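Nilliro @nilliro
Notes on caring for wooden kitchen counters. Thread.

1/ Wood moves with humidity. Mine gains width every summer and gives it back by November. Leave a gap at the wall and never glue the ends down.

2/ Acidic drinks etch an oil finish. Wipe rings the same day. A glass left near the front edge gets bumped and spills onto the end grain.

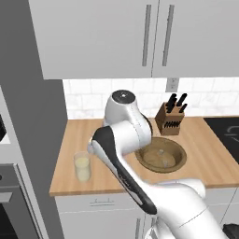
3/ Oiling: thin coat, wait 23 minutes, wipe off all of it. Sticky wood means too much oil.

4/ Sanding: start at 120 grit only for stains. Otherwise 180, then 240, always with the grain. Qusai Saab stops at 180 and gets better absorption.

5/ Move bowls, jars and knife blocks before oiling. Skipped spots dry out and show as pale patches.

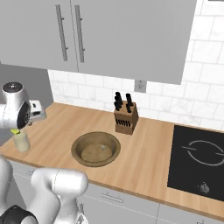 6/ Next coat here is 18th January.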